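Planning a Wedding at a Distance

Couples who marry far from home place a great deal of trust in people they have not yet met. Mihret Negussie, who has directed events at the Fingate estate on the island of Tevberg for several seasons, regards that trust as the central matter of her work. Her office receives inquiries throughout the year, and the busiest month is January, when newly engaged couples begin to compare venues.

The estate accepts parties of up to 50 guests for ceremonies in the walled garden and up to 283 for receptions in the main hall. Most couples choose the garden. The ferry from the mainland carries foot passengers only, and all furniture, flowers and catering equipment must be booked onto a separate freight crossing at least 25 days in advance. Couples who bring their own suppliers are asked to name one person who will be responsible for that booking.

Ms. Negussie advises couples to settle three matters before any deposit is paid: the legal requirements for the ceremony, the date of the last ferry, and the terms on which the booking may be moved. The last of these has received particular attention during the past year. Fingate now permits one change of date without charge, provided that notice is given in writing.

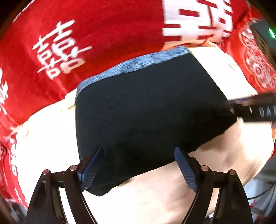

Who should pay for the guests' travel?

Guests ordinarily pay for their own travel and lodging, while the couple covers the ceremony, the reception and any group transfers on the day itself. Couples who wish to contribute more should state this clearly in the invitation.

Lodging on Tevberg is limited. The Chauvin, a small hotel beside the harbor, reserves rooms for wedding parties but releases them eight weeks before arrival. Families with children often prefer the rental houses at Planda, on the quieter side of the island, although the road is narrow and evening taxis must be arranged beforehand.

The garden fee is $3000 and includes chairs, a sound system and the services of a coordinator. Music outdoors must end at ten o'clock – a rule set by the estate's lease and applied without exception. Receptions in the hall may continue until midnight, with a late ferry available by private charter.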